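Irovport Offices, Second Floor
Room Safety Checklist with Comments
Area: small room at the end of the corridor, Tundovard side
Checked by: Jouko Hakala
Period: May round

Mark each line OK, Fix or N/A. Write a comment for anything marked Fix. Leave the completed sheet in the tray at the front desk.

1. Door and exit route

Door opens fully without catching: OK
Door closer works: Fix
Path from desk to door at least 90 cm wide: OK
Exit sign visible from the corridor: OK

Comment: The closer lets the door slam for the last part of its travel. I turned the adjusting screw a little and it got better but it is still too fast. Needs someone from Climinitz to look at it on their next visit. The handle is tight now, which was an open item from the last round.

2. Lighting

Ceiling lights all working: OK
Switch plate secure: OK
Emergency light test: OK

Comment: Emergency light stayed on for the full 20 minutes. Test button is stiff. Use the end of a pen.

3. Outlets, cables and floor

Wall plates in place: OK
Cables kept off the walking path: OK
No extension cord plugged into another extension cord: OK
Cable clips holding: Fix
Baseboard attached along the back wall: OK
Floor free of raised edges: OK

Comment: I pulled gently on each cable and pressed each clip with a thumb. One clip moved. It needs new adhesive or a small screw. The spare clips from the Afolabi order are in the second drawer of the supply cabinet, along with the labels.

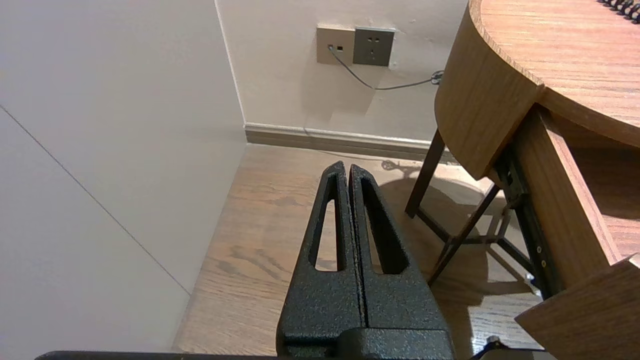 Network cables in this building have been moved many times and the old paths are not always written down. When a cable is rerouted, please note it on the floor plan in the same week. In this room the thin grey cable comes off the connector at the beige plate, drops, and curves right along the wall toward the dark clip near the edge of the desk. Keep that stretch clear when the desk is pushed back, so the cable does not get pinched. The darker socket beside it is for power and should be kept free of adapters that lean against the data plug. Wipe the plates with a dry cloth only.

4. Heating and air

Vent cover clean: Fix
Room temperature comfortable: OK

Comment: Dust on the vent cover. Vacuum with the brush end. The filter behind it was changed at the last service and does not need to come out.

5. Fire safety

Extinguisher in the corridor, pin and seal in place: OK
Smoke detector test: OK
No paper stored against the heater: OK

Comment: Extinguisher tag number 33 matches the list. The bracket for number 9, by the stairs, is loose and has been added to the corridor sheet.

Open items to carry forward

Door closer, Climinitz
Cable clip, Hakala
Vent cover, cleaning crew

J. Hakala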